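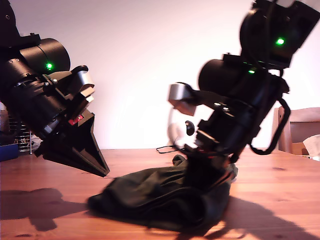
Sallora Updates Fabric Care Guidance and Extends Repair Service for Prastham Line

Wednesday, August 24, 2022

Sallora, a maker of household textiles, has issued revised care guidance for its Prastham line of table linens, kitchen cloths and drawstring storage bags. The company is also extending its mail-in repair service to cover all Prastham items, including those bought before the service began.

The revised guidance applies to both fabrics used in the line. Prydderch is a plain-weave linen supplied in 31 colors. Birna is a heavier linen and cotton blend used for the storage bags and the larger tablecloths. Earlier care labels gave one set of instructions for both fabrics. The new labels list them separately.

Prydderch items may be machine washed at up to 60 degrees Celsius on a normal cycle. Birna items should be washed at a lower setting, with a reduced spin speed, and taken out of the machine as soon as the cycle ends. Both fabrics may be line dried or tumble dried on low heat. Chlorine bleach is not recommended for either one. Ironing should be done from the reverse side while the fabric is still slightly damp.

The changes follow an in-house wash study carried out over nine months. Sallora tested nearly 600 finished pieces, drawn from regular stock. Each piece was measured before washing and again at set points in the study. Staff recorded shrinkage, color change, seam slippage and surface pilling.

"The two fabrics aged differently enough that a shared label was no longer accurate," said Şükran Keskin, head of product standards at Sallora. "Most of the shrinkage in Birna took place in the first few washes and was linked to spin speed more than to water temperature. The Prydderch results were within our existing limits, so the instructions for that fabric are mostly unchanged."

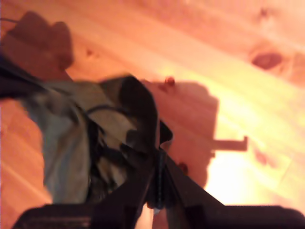
Gray-green fabric held in a gripper.

Seam slippage was the most common fault recorded. It appeared mainly at the drawstring channel of the storage bags, where the cord passes through a single row of stitching. Sallora has added a second row at this point on all bags now in production. The finished dimensions of the bags have not changed.

Under the extended repair service, customers may send in Prastham items with open seams, worn hems or broken drawstrings. Items must be washed and fully dry before mailing. Repairs to seams and drawstrings are free of charge. Hem replacement is billed at a flat rate by item size, and the customer is sent a quote before work starts. Stains, burns and cuts in the body of the fabric are not covered.

Items carrying the earlier label do not need to be returned or exchanged. Owners can follow the revised instructions for the matching fabric, whose name is printed on the back of the label. Replacement labels will be sewn in on request when an item is in for repair.

About Sallora

Sallora designs and sells household textiles for kitchen, dining and storage use. Its products are sold through independent home goods stores and by direct order.

Media contact: Şükran Keskin, Product Standards, Sallora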